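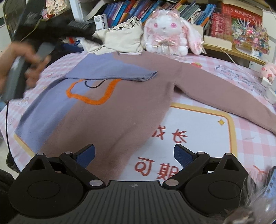 A knitted sweater with one sleeve folded inward, hand-held gripper open over the hem.

In February we set out to learn whether folding could be taught from demonstrations given in ordinary bedrooms. The Griteo set now holds 431 demonstrations. We discarded 14 in which tracking of the gripper was lost and trained on the remaining 417. 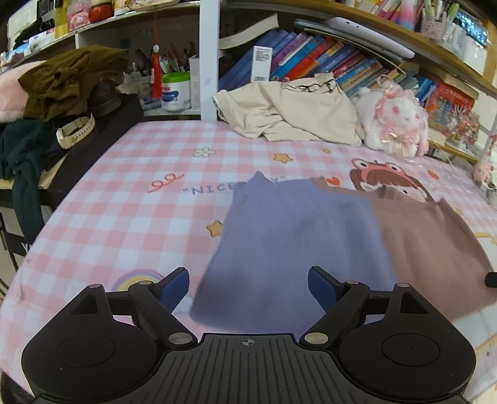 Larasati Pasaribu, Research Lead, Griteo
2022-08-06

The policy copes well with fleece folded to a rough rectangle. Knitwear remains harder, and long sleeves account for most of our failed trials. Patterned sheets caused less trouble than Su-chen Poon had predicted. Chia-hao Shek is preparing the release notes.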